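# How new words get into a student newspaper

Final project report, Words in Use seminar
Group: Tania Gamage, Adeel Soomro, Shanthi Roy

We wanted to know how long it takes for a new word to stop looking new. When a writer first uses a fresh word, it often comes wrapped up in something: quotation marks, a capital letter, or a little phrase like "so-called." Later the wrapping falls off. We loved the idea that you could watch this happen in print, and our campus paper, the Mornbridge Herald, turned out to be a great place to look!

## What we collected

Tania pulled 400 articles from the paper's online archive, and we searched them for words missing from the desk dictionary in the Histen library. After a lot of arguing (is "rewatchable" new? Shanthi still says no) we settled on a list of 26 words. For each one we wrote down the sentence, the section of the paper and any wrapping. 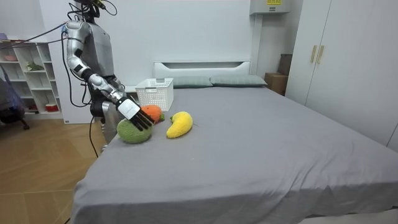 *Humanoid robot reaching for a green plush fruit on a bed.*

The section mattered more than we expected. Sports writers hardly ever wrap a word. They just use it and move on. Opinion writers wrap nearly everything, sometimes twice — we found "so-called 'doomscrolling'" in a column about exams, and Adeel read it out loud for a week.

## What we found

Blends lost their quotation marks fastest. "Hangry" had them in its first article and never again. Old words with a new meaning were much slower, and that makes sense to us: if you write that a friend "ghosted" you, the marks help a reader who only knows the other kind of ghost.

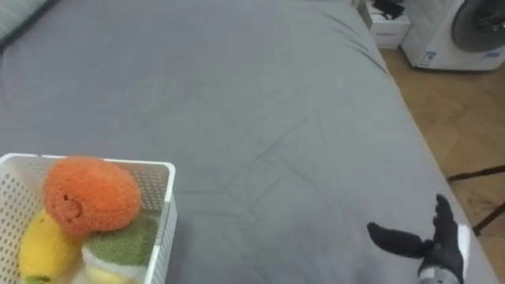

Nouns turned into verbs fell in between. Our favorite was "to adult," which kept its marks in the news pages long after the arts pages had dropped them. Anwara Wickramasinghe, who edits copy for the paper, told us there is no rule in the style guide, so it comes down to whoever is on shift Thursday night. We had been looking for a pattern in the language and part of it was a work schedule!

## Problems and next steps

Our list is short, and one talkative columnist can tip the numbers for a word. We also missed anything that only appeared in headlines, as the archive search skips them. Next time we would like 2,000 articles and a second paper to compare, maybe the one at Fendthorpe. Shanthi has already started a new list, and "rewatchable" is on it.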